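Lustano Greiferfinger-Set G2 für Zweiarm-Tischsysteme

Sicherheitshinweis und Austausch, Stand 26.09.2025

Bei Fingersätzen der ersten Ausführung kann sich die Klemmschraube am Fingerfuß lösen. Der Finger verdreht sich dann unter Last, die Steuerung meldet keinen Fehler, und gegriffenes Geschirr oder Besteck kann herunterfallen. Gemeldet wurde der Fehler zuerst von Oğuzhan Tokgöz, Anwendungstechnik Baysal, nach 2.000 Greifzyklen beim Tischdecken.

Betroffen sind alle Sets mit blanker Schraube. Sets mit schwarzer Schraube und Sicherungsscheibe sind in Ordnung.

Bis zum Austausch gilt:
Verfahrgeschwindigkeit auf 8 Prozent begrenzen.
Keine Messer oder Glasteile greifen.
Schraubensitz alle 100 Zyklen bei abgeschaltetem Antrieb prüfen.
Nicht in den Arbeitsbereich greifen, solange ein Arm bestromt ist.

Lieferumfang Austauschset: Finger für 2 Greifer, Schrauben, Sicherungsscheiben, Montageanleitung. Für betroffene Kunden kostenlos, Versand über Olano.
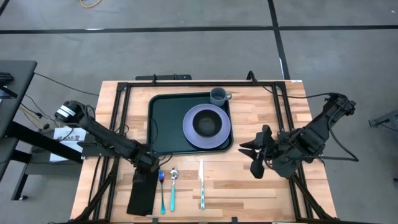 Nach dem Umbau die Greifer neu referenzieren und die alten Schrauben entsorgen. Rückfragen zur Montage beantwortet Dean Ackroyd im technischen Service.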